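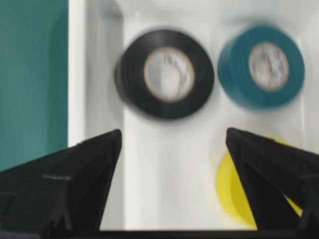 4.2 What people call the colors between blue and green

I went into the naming task thinking the middle of the blue-green range would be a mess, and I was half right. People agreed nicely on plain blue and plain green, and then the wheels came off for a stretch of chips in between, where the same person might say "turquoise" in the first round and "sort of green" in the second. My favorite way to explain the problem is with ordinary store stuff like electrical tape. Put a black roll next to a teal one (Figure 1) and you won't get any argument over the black, but ask a room to name the other one and you'd better have the afternoon free! Black has one everyday word and hardly any close competition. Teal has a whole crowd of words leaning on it, and a lot of my respondents used three or four of them as if they meant the same thing.

In all, 431 people finished both rounds. I had wanted more, but the July round ran into vacations, and Jocelyn Li (who did nearly all of the phone follow-ups, bless her) talked me out of extending it. Each person saw 21 chips, one at a time, and typed whatever word came to mind. We didn't offer a list. Gordon Campbell and I went back and forth on that for weeks, and I still think he was right that a list would have taught people words they don't use at home.

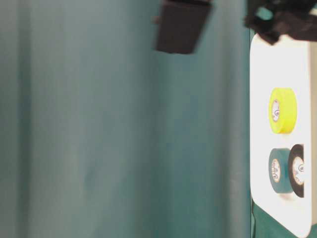
The free typing did make the coding slower. We got "teal," "teel," "dark aqua," "hospital," "my old bathroom," and one very firm "no." Imogen Staniforth sorted the answers first and Josée Friesen sorted them again without seeing Imogen's sheet, and where the two of them split I made the call. I kept spelling variants together and kept "dark" and "light" as separate tags, so "dark teal" counts as teal with a tag on it. Object names like "hospital" went in their own pile. I've left that pile out of the agreement scores, though I come back to it in section 5 since it's the most fun part of the data.

Age mattered less than I'd bet on. What mattered more was whether somebody had ever had to buy paint, yarn or fabric by color name. Those folks used longer answers and changed them less between rounds. I can't say the shopping did it, and maybe people who care about color just buy more yarn.

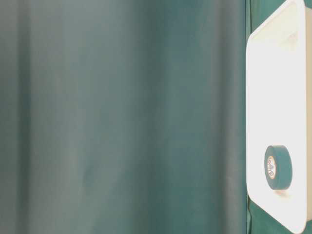 One thing I'd do differently is the screens. People answered on their own phones, with whatever brightness they had set, and we only asked about it at the end. Solange Lavoie suggested mailing printed cards to a smaller group as a check, and we did that for 100 of them. The cards pulled a few chips toward "green," mostly at the darker end, but the order of the chips by agreement stayed the same. I report the phone answers in Table 2 and the card answers right beside them.

Last updated: January 24, 2025

We use cookies to remember your reading settings. Accept | Manage choices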